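Week 3 notes, Automation and the Working Day
Kadudside evening course, room 16

Welcome back, everyone. Last week we spent most of our time on big factories (and rather too long on car plants, which was my fault), so this evening I'd like to bring things down to the size of a kitchen table. Please keep these two pictures beside you as you read, as we shall come back to them more than once. 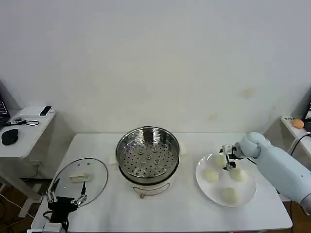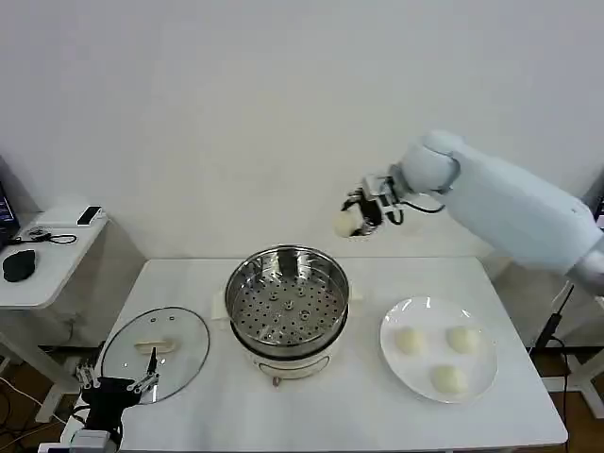 *Fig. 3.1 and 3.2. Robot arms at a table with a steamer and a plate of steamed buns. In the second, one bun is held in a gripper.*

## Starting with the task

When people talk about a job being automated, they nearly always mean a task, and a job is made up of a great many tasks. Moving buns between a plate and a steamer basket is one. It sounds like nothing at all, and anybody who has worked a breakfast shift will have done it half asleep! But a bun is soft, the basket has a rim to clear, and the lid has to be put somewhere. In both figures it lies flat on the table to the left of the steamer, with a gripper over part of it. Try writing out, in plain steps, everything your own hands do when you load a steamer at home. Most of last year's group had filled a page before they got to the lid.

## The Wammont canteen

Our main case this term is the staff canteen at Wammont, which serves 182 meals on an ordinary weekday and has 16 people in the kitchen. You'll find the longer write-up in your reading pack under "Ogilvie", the name of the building. The canteen brought in arms for loading and unloading at the steaming bench, and left the mixing, shaping and serving to the staff.

I'd like you to look at three changes in particular.

**Pace.** Before, the person steaming set the rhythm and everyone else fitted round it. Afterwards the shapers found they were working to the arms, which wanted the buns set out on a plate with some space between them. Several people liked this, because the morning felt calmer. Others missed being able to rush for twenty minutes and then have a proper sit down with a cup of tea.

**Skill.** An experienced cook knows by touch when a bun has gone over. If the cook no longer handles each one, when does that judgement get used, and how does a new starter ever pick it up? Wammont's answer was to keep one batch each morning entirely by hand. I have mixed feelings about it, and I'd love to hear yours.

**Who gets asked.** The kitchen staff were consulted on where the bench should go but had no say in which tasks were handed over. Compare this with the laundry at Prerkdale (reading pack, page 70), where the staff drew up the list themselves and put folding sheets at the very top.

## Words to know

- *Gripper*: the part at the end of a robot arm that takes hold of things. The ones in the figures have fingers.
- *Handover point*: the place where work passes from a person to a machine, or back again. A plate can be one.
- *Tending*: the watching, refilling and putting right that people do alongside a machine. It seldom appears in a job description, and we shall argue next week over whether it should be paid as skilled work.

## For next time

Choose a task from your own workplace, paid or unpaid, and write a page on it. Say what comes just before it and just after it, and who would notice first if it were done differently. If you are between jobs at the moment, a task at home will do perfectly well.

Please read the Prerkdale pages too, at least as far as the staff letters. They're short, and the second one is very funny about pillowcases.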